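Desk organizer

A desk organizer is a small holder that keeps papers, calendars and other everyday items upright and within easy reach. It is one of the most useful things an office desk can have! Simple models pair a metal wire frame with a fabric body, and they often share the space in front of the monitor with a desk calendar, a water bottle and a box of tissues.

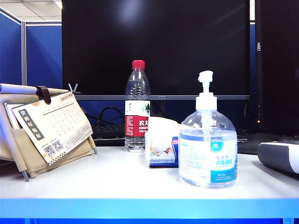 Shared desks

In shared offices, desks are commonly divided by partition panels, and nameplates on the panels help visitors find the right person. Papers and folders tend to pile up on any free ledge, and a good drawer cabinet (louvered fronts are a handsome choice) gives them a proper home. The mouse, the screen and the cords still need room of their own. 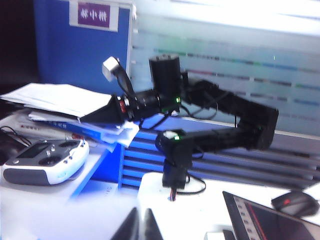
Page 128

Fabric models

The Brandulik, drawn by Kanchan Ahuja, folds flat and comes in 375 color combinations, a wonderful range for such a modest object. Neelam Singhal's Fliritden has a deeper pocket for folders. Her notes on it, published in July 2022, list 509 desks where it was tried.

See also: Pen cup, Letter tray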